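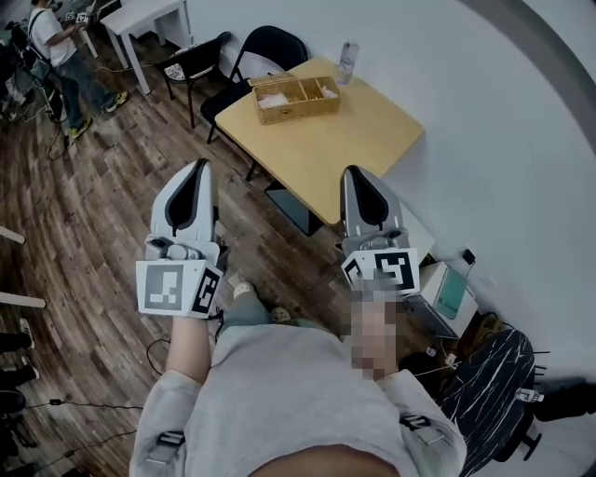 사람이 뒤에서 두 번 손봐 줘야 끝나는 일을 기계가 했다고 적지는 말자고, Krishnamoorthy Rao가 초안 여백에 써 보냈다. 그 의견을 받아들여 이번 판에서는 '자동 정리'라는 표현을 모두 뺐다. 남은 표현은 '정리 시도'다. 읽기에는 초라하지만 지금 수준에는 이쪽이 맞다.

Restrepo 가정 작업 키트 설정 안내서
4장. 탁자 위 바구니 작업 준비와 판정

글: Edit Szekeres
2019년 6월 27일

4.1 시작하기 전에

이 장은 손잡이형 집게 한 쌍으로 사람이 집안일을 시연하고, 그 기록을 로봇 팔에 옮겨 같은 일을 시켜 보는 과정을 다룬다. 집게 조립과 끈 조절은 2장, 기록 파일 옮기기는 3장에 있다. 3장을 건너뛰고 온 사람은 돌아가서 저장 위치부터 정해 두기 바란다. 시연을 다 마친 뒤에 저장 위치를 물어보는 사람이 제일 많았다.

기대치도 미리 맞춰 둔다. 칸이 나뉜 바구니에서 부드러운 물건을 꺼내고 다시 넣는 일은 사람에게는 일이라고 부르기도 민망한 수준이다. 기계에는 아직 어렵다. 천이나 휴지처럼 모양이 흐트러지는 물건은 잡을 때마다 다른 물건이 되고, 바구니 뚜껑은 닫힐 듯 말 듯 움직인다. 설거지나 욕실 청소까지 곧 된다는 말을 어디서 듣고 이 키트를 샀다면, 이 장을 끝까지 해 본 다음 다시 생각해 보는 편이 좋다.

필요한 것
- 손잡이형 집게 두 개와 표식판
- 어깨끈
- 칸이 나뉘고 뚜껑이 있는 바구니
- 바구니에 넣을 부드러운 물건
- 허리 높이 안팎의 탁자
- 종이와 연필 (판정표용)

참고: 판정표를 화면으로 만들어 달라는 요청이 계속 들어오지만 이번 판에도 종이를 쓴다. 화면 판정표는 실패를 지우기가 너무 쉬웠다.

4.2 자리 준비

1. 탁자를 사방에서 다가갈 수 있는 곳에 놓는다. 벽에 붙여야 한다면 시연자가 서거나 앉는 쪽은 반드시 비운다.

2. 바구니 뚜껑을 열고, 칸막이가 시연자 쪽에서 보이도록 돌려 둔다.

3. 바구니에 물건을 넣는다. 반듯하게 접어서 줄 맞춰 넣지 않는다. 집에서 쓰는 바구니가 그렇게 생긴 날은 손님이 오는 날뿐이다. 반듯하게 접은 물건으로만 시연하면 첫날 성적은 좋게 나오고 둘째 날부터 아무것도 못 잡는다.

4. 탁자 위에 작업과 상관없는 물건을 하나 이상 남긴다. 물병 하나면 충분하다. 다 치운 탁자에서만 되는 정리는 정리가 필요 없는 집에서만 쓸모가 있다.

5. 바닥에 늘어진 전선을 확인하고, 시연자가 발을 옮길 범위 밖으로 밀어 둔다. 멀티탭도 마찬가지다.

주의: 집게를 양손에 든 사람은 발밑을 잘 못 본다. 전선을 넘어 다니면서 시연하지 않는다. 슬리퍼를 신고 할 때는 자리에서 움직이지 말고, 움직여야 하는 작업이면 뒤가 막힌 신발로 갈아 신는다.

4.3 시연하기

1. 집게를 한 손에 하나씩 들고 몸 앞으로 내민다. 표식판이 소매에 덮이지 않았는지 본다. 품이 큰 옷은 소매를 걷는다.

2. 두 집게를 끝까지 벌렸다가 오므린다. 오므린 상태에서 두 박자 쉰 다음 시작한다.

3. 한쪽 집게로 바구니 가장자리를 눌러 잡고, 다른 쪽으로 물건을 꺼낸다. 양쪽이 동시에 물건을 잡는 시연은 나중으로 미룬다.

4. 꺼낸 물건을 탁자에 내려놓고 집게를 완전히 벌린다. 벌리지 않은 채 손을 빼면 물건이 딸려 올라오는데, 기계는 그것까지 배운다.

5. 같은 물건을 원래 칸에 다시 넣는다. 칸을 잘못 골랐으면 그 시연은 버린다. 슬쩍 고쳐 넣고 이어 가지 않는다.

6. 물건의 위치를 바꾸고 되풀이한다.

한 번에 몰아서 하지 말 것. 손목이 먼저 지치고, 지친 손목으로 남긴 시연은 대개 옆으로 기운다. 10회마다 집게를 내려놓고 쉰다.

얼마나 해야 하느냐는 물음에는 시원한 답이 없다. 우리 쪽 연습용 바구니는 약 600회에서 성적이 더 오르지 않았다. 바구니를 다른 것으로 바꾸자 그 성적도 그대로 주저앉았다. 수건 개는 법을 배운 아이는 옆집 수건도 갠다. 이 키트로 가르친 팔은 아직 옆집 수건을 모른다고 보고 계획을 세우는 편이 안전하다.

참고: 시연자를 중간에 바꾸면 기록을 따로 묶는다. Kavitha Panicker와 Azucena Rosales의 시연을 5월에 한 묶음으로 넣었다가, 한 사람은 오른쪽부터 비우고 다른 사람은 가까운 칸부터 비운다는 사실을 나중에야 알았다. 팔은 바구니 한가운데에서 멈춰 있었다. 두 사람 다 바구니는 잘 비웠다.

4.4 로봇 팔로 옮겨 실행하기

1. 팔 주변에서 사람이 모두 물러난다. 정지 단추를 맡을 사람 한 명만 손 닿는 곳에 남는다.

2. 바구니를 시연 때와 같은 방향으로 놓는다.

3. 속도를 가장 낮은 단계에 맞춘다. 이 단계에서 답답해하는 사람이 많은데, 높은 단계로 올린다고 집안일이 빨리 끝나지는 않는다. 떨어뜨린 것을 줍는 시간이 늘어난다.

4. 실행하고 손을 대지 않는다. 뚜껑을 살짝 받쳐 주는 것도 손댄 것이다. 물건을 집기 좋게 세워 주는 것도 그렇다.

5. 멈추거나 떨어뜨리면 그 자리에서 종료하고 판정표에 적는다.

주의: 팔이 멈춘 것처럼 보여도 전원이 들어와 있는 동안에는 바구니에 손을 넣지 않는다.

주의: 물이 든 병이나 컵은 이 단계에서 뚜껑을 잠그거나 빈 것으로 바꾼다. 4.2의 4번은 시연 때 이야기고, 팔은 병을 피해 가다가 바구니째 밀기도 한다.

4.5 판정표 쓰는 법

판정은 세 가지뿐이다. 혼자 끝냄, 도와서 끝냄, 못 끝냄. '거의 끝냄' 칸을 만들어 달라는 의견이 있었으나 넣지 않았다. 거의 끝난 빨래는 사람이 끝내야 하는 빨래다.

1. 열 번을 한 묶음으로 하고, 묶음을 시작하기 전에 표를 먼저 만든다.

2. 실행할 때마다 바로 적는다. 연습이었다고 치고 빼는 실행은 없다.

3. 사람이 들인 시간을 옆 칸에 적는다. 바구니를 다시 놓은 시간, 바닥에서 주운 시간, 프로그램을 다시 켠 시간이 모두 들어간다.

4. 마지막으로 같은 일을 맨손으로 한 번 해 보고 그 시간도 적는다. 이 칸을 비워 둔 판정표는 받지 않는다.

지난 묶음에서 우리 팔은 접어 둔 물건으로는 9번을 혼자 끝냈다. 발표 자료에 실리는 것은 보통 이런 숫자다. 흐트러뜨린 물건으로 바꾼 묶음은 그렇게 나오지 않았고, 사람이 들인 시간까지 더하면 두 묶음 모두 맨손에 졌다. 그것도 꽤 차이가 났다.

그래도 이 작업을 권하는 까닭은 있다. 시연을 남기는 부분은 쓸 만하다. 팔을 통째로 끌고 다니지 않고도 집게만 들고 여러 방을 돌 수 있고, 처음 잡는 사람도 금방 익힌다. 사람이 집게 두 개만으로 바구니를 비울 수 있다면 집게 모양 자체는 걸림돌이 덜 된다는 점도 확인된다. 남은 문제는 집게를 누가, 무엇이 움직이느냐에 있고, 그 문제는 이 안내서로 풀 수 없다.

4.6 자주 생기는 문제

집게 위치가 튄다
표식판이 가려졌거나 더러워졌다. 마른 천으로 닦고 2장의 확인 절차를 다시 한다.

팔이 빈 칸을 계속 집는다
시연에서 그 칸을 너무 자주 썼다. 다른 칸으로 시작하는 시연을 더한다. 더해도 안 되면 묶음을 새로 만든다.

물건 두 장이 같이 올라온다
아직 해결책이 없다. '도와서 끝냄'으로 적는다.

뚜껑이 닫혀 버린다
뚜껑을 테이프로 고정하면 잘 된다. 다만 판정표에 테이프를 썼다고 적어야 한다. 집에서 테이프로 열어 놓고 쓰는 바구니는 없다.

Cimico 집게와 섞어 써도 되는가
시연자 한 사람이 양손에 서로 다른 집게를 드는 것은 권하지 않는다. 묶음별로 나누면 쓸 수 있다.

다음 장은 서랍 여닫기다. 바구니에서 혼자 끝냄이 절반을 넘기 전에는 넘어가지 않는다.

공유 91 · 댓글 4

Raili Pitkänen
맨손 시간 칸이 제일 뼈아프네요. 저희는 그 칸 때문에 보고서를 다시 썼습니다. 그런데 바구니 다시 놓는 시간은 팔이 한 번 실행할 때마다 재나요, 아니면 묶음 전체로 재나요?

Edit Szekeres
실행할 때마다 재서 적고, 합계는 묶음 끝에 냅니다. 다음 판에 써넣겠습니다.

세탁실구석
너무 박하게 보시는 것 같아요. 세탁기도 처음엔 사람이 옆에 붙어 있어야 했잖아요. 저는 느려도 제가 자는 동안 해 주면 그걸로 됐다고 봅니다. 물론 4.4에 정지 단추 맡을 사람이 있어야 한다니 잠은 못 자겠지만요.

Azucena Rosales
가까운 칸부터 비우는 쪽이 저예요. 그게 더 편합니다.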